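Zalley Packing Site, Kerdale
Cell 4 Safety Inspection Checklist – Tray Handling Line
Completed by: Tsutomu Hayashi, shift safety lead
Shift: Wednesday, days

Marks used: OK / FIX / N/A. Comments go under the item they belong to.

1. Emergency stops
1.1 E-stop at operator side, tested – OK
1.2 E-stop at infeed, tested – OK
1.3 E-stop at rear gate, tested – FIX
Works, but the button is behind the stacked totes again. I moved them. The floor needs a painted keep-clear box.

2. Guarding and access
2.1 Gate interlock drops power when opened – OK
2.2 Light curtain, test rod at three heights – OK
2.3 Lockout points labeled – FIX
Label on the air supply is worn off. Maintenance has the new one.
2.4 Key control log – OK

3. Gripper
3.1 Fingers secure, fasteners marked – OK
3.2 Grip force at setting on card – OK
3.3 Holds part on loss of air – OK
3.4 Finger tips free of chips and burrs – OK
3.5 Pinch point decal at hand height – FIX
The decal is at the height of the old cell. Anyone standing at the new table looks right over it.

Comments on sections 1 to 3
Three fixes, none of them a reason to stop the cell. Item 1.3 is a repeat from last month and should be closed this time. The approach to the tray has been taught again in the simulator and the new path goes on the cell after the walkdown. Operators on both shifts should look at it before then, on the screen by the cell.

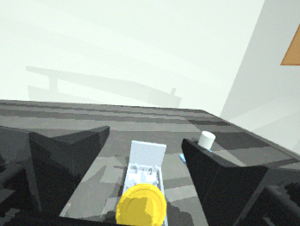
KERDALE, September

The simulated view looks past two black fingers, spread wide, at the tray with a yellow disc at its near end. A small white cylinder stands on the right, just behind the tip of the right finger. For the walkdown, I want the clearance on that side checked at 80 percent speed as well as at teach speed.

4. People and work at the cell
4.1 Operators signed off on restart procedure – FIX
Of the 38 people on the rota, 11 still need sign-off. Most are on nights. Noguchi will stay late to run them through it.
4.2 Manual loading stopped while cell is in auto – OK
4.3 Jam clearing done with gate open and lock on – FIX
I watched two jams cleared. One was by the book. On the other the gate was open but the lock was still on its hook. We talked about it at the cell and again at break.
4.4 Rotation between cell and hand-pack – see comment

Comment on 4.4: Before the cell, the packers lifted and turned trays all shift. Wrist and shoulder complaints are down. What I hear now is sore feet and trouble staying alert, and one person told me the job has turned into waiting for a light to change. Stanau, our integrator, suggested a taller alarm stack. I would sooner keep the rotation at two hours and put down mats.

4.5 Operators can say who to call for a fault – OK
4.6 Near-miss cards available at cell – OK
Four cards in the box. Two are about the totes in 1.3.

5. Actions
Paint keep-clear box at rear gate – facilities
Replace air supply label – maintenance
Move pinch point decal – maintenance
Night shift restart sign-offs – Noguchi
Quote for mats – Hayashi
Walkdown of new path with one operator from each shift – Hayashi and Stanau

Cell released for normal running on the current path. New path not released until the walkdown is signed.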